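Drorum, the robot hand you can rent for your school

Have you ever tried to pick up a coin with thick winter gloves on? It is not easy. For a robot, every day is like this. So people who build robots spend much time on the hand.

Drorum is a kit from a small company called Trarkik. A school or a library can ask for it, and it comes in 2 boxes. Inside is a robot arm that stands on a table, a hand to put at the end of it, and a book with 6 tasks to try. The kit stays with you for three weeks and then it travels to the next school.

Engineers call this kind of hand a gripper. You have five fingers, but the gripper needs only two. When they move together, they hold. When they move apart, they let go. Try it with your thumb and your pointing finger, and keep the other fingers closed. You can do a lot of things like this!

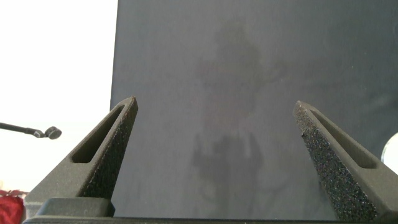 Reading time: 3 minutes

A small camera sits near the hand, so we see what the robot sees. The two fingers are wide open, with a big dark gray panel behind them. Look at the side of each finger that faces the other one. It is rough, a bit like sandpaper. Now rub your own fingertips together slowly. Do you feel the tiny lines? Rough skin helps you to hold a glass, and a rough finger helps a robot too.

The panel also shows a very weak reflection, like a gray shadow. You know what a reflection is, but a robot must learn it. Shiny things can confuse a camera - the computer may think there is something to grab where there is nothing.

"Children always want the robot to go fast," says Shahla Nazari, who prepares the kits at Trarkik. "I tell them, first go slow and look."

Task 3 in the book is the one most classes like best. You guide the arm to a sponge, close the fingers and put the sponge in a cup. Squeeze too little and it falls. Squeeze too much and it jumps away!

Ask your teacher to write to Trarkik before January if your class wants a turn in spring.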